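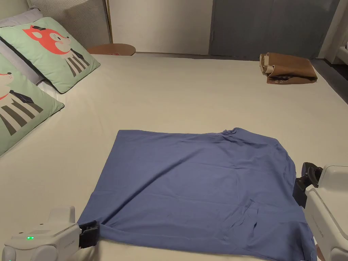

Fig. 7. Blue cotton garment on a fitted sheet.

Section 7. Diesel Heater: Operation Above 3000 m

The Brindow cabin heater is supplied with its fuel rate set for use near sea level. At altitude the same fuel rate gives a rich mixture, and soot collects in the burner. Complete this section before the vehicle enters a high mountain region. Revised August 3, 2019.

7.1 Before you start

Park on level ground. The heater must be off and the fan stopped. Battery voltage must be at least 12.4 V with the engine off. You will need the Kaneko hand controller and its service code, which is printed inside the front cover of the logbook.

CAUTION: Do not disconnect the battery while the fan is running. The heater needs the run-down period to cool its chamber.

7.2 Setting the altitude mode

1. Press and hold MENU until the display shows SET.
2. Enter the service code and press OK.
3. Scroll to parameter 67. The factory value is 0.
4. Change the value to 1 for travel between 1500 m and 3000 m, or to 2 for travel above 3000 m.
5. Press OK twice. The display returns to the voltage reading.
6. Start the heater at the lowest setting and let it run for 20 minutes.
7. Look at the exhaust outlet. Light vapor in cold air is normal. If black smoke continues after the first five minutes, switch off and go to 7.4.

NOTE: The controller does not read air pressure. The mode must be changed by hand on the way up and again on the way down. Running in mode 2 at low altitude gives a lean flame and may cause error 1031.

7.3 Fuel

Use winter diesel where it can be bought. Where only summer diesel is sold, fill from the Flindine auxiliary tank, which has its own pickup and filter. Drain the water trap every 300 hours of heater operation, or after any fill from drums.

WARNING: Never add gasoline to the heater supply. Never run the heater while refueling or in a closed building.

7.4 If the heater will not start

1. Check the 20 A fuse under the passenger seat.
2. Read the error number from the display and write it in the logbook with the altitude and outside temperature.
3. Wait for the fan to stop, then try one restart.
4. If the second start fails, switch off at the controller. Further attempts flood the chamber.
5. Check the air intake and exhaust for mud or packed snow – both run behind the left rear wheel and clog easily on unpaved roads.

If the fault remains, send the logbook entry to Orlando Benavides at Prollent vehicle support. Burner gaskets are not carried in the standard spares box and must be ordered before departure.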